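Plastic bowls keep sticking together when stacked. How do you store them?

Posted by Hanna Mykhailiuk, October 2019

I have a set of round plastic bowls, some blue and some green, that get used every day on a light wood table. Stacked up, they jam together and I have to twist them apart. I don't have a free cabinet. I was thinking of a small raised shelf on the table, with the bowls side by side on it. Does anyone keep theirs that way, and is it worth giving up the table space?

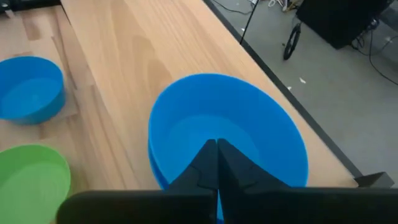 Blue and green bowls on the table.

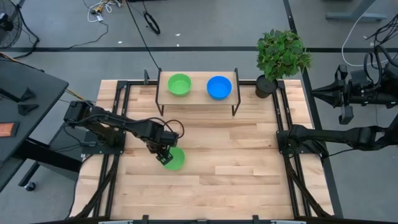
Can bowls this type go on an open shelf without a cover?

They can if you use them daily. If one sits for a week or more, turn it upside down or rinse it before use.

Gus Quintanilla

A low shelf works fine. Mine is a Griltby and I paid 410 for it secondhand with a table, so I can't tell you what the shelf costs alone. Measure the rims first. Two bowls next to each other need more width than you'd think, and you don't want a rim hanging over the front. Put whatever doesn't fit underneath, if the legs are tall enough.

For the sticking, dry them fully before you stack them and put a folded paper towel between each one. If two are already stuck, put cold water in the inner bowl and stand the outer one in warm water for a few minutes. Don't pry with a knife. I scratched one that way.

Arsen Palamarchuk

just get rid of a few. we had way too many and now we have four and no problem

Larysa Holovko

Paper towel worked for me too. Felt pads slid around.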